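Tagged: Home & Garden > Tablecloths, curtains, soft stuff

munsidemog
Wipe-clean or proper cotton for a kitchen table? Bought a cotton one in June from the Horosard market and it's had tea on it ever since. Pink check, like this sort of thing

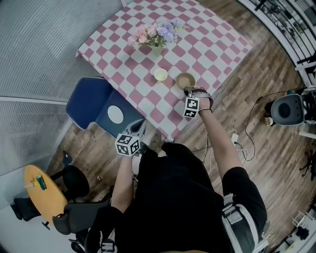 2 min read

Washing it every other day is doing my head in. Anyone gone over to wipe-clean and regretted it?

gerkum_775
Wipe-clean every time. Had mine for years. Curry, felt tip, the lot, comes off with a cloth.

Wi
Disagree. Wipe-clean goes sticky and smells like a paddling pool. Cotton at 40, line dry, dont bother ironing. Buy two and swap them over.

gerkum_775
Only goes sticky if you use spray polish on it. Warm water and a drop of washing up liquid – done.

tealeaf628
Check hides stains better than plain anyway. I'd keep the cotton and put a mat under the teapot.
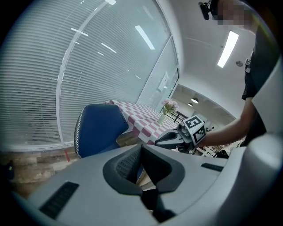 Checked tablecloth

munsidemog
Tried a mat. Everyone puts the cup next to the mat.

Wi
Soak it in cold water before the wash then. Hot sets tea, thats probaly your problem.

gerkum_775
Or wipe-clean and no soaking at all – just saying

munsidemog
Ok, cold soak first. If it's still brown I'll get the plastic one and Wi can moan at me.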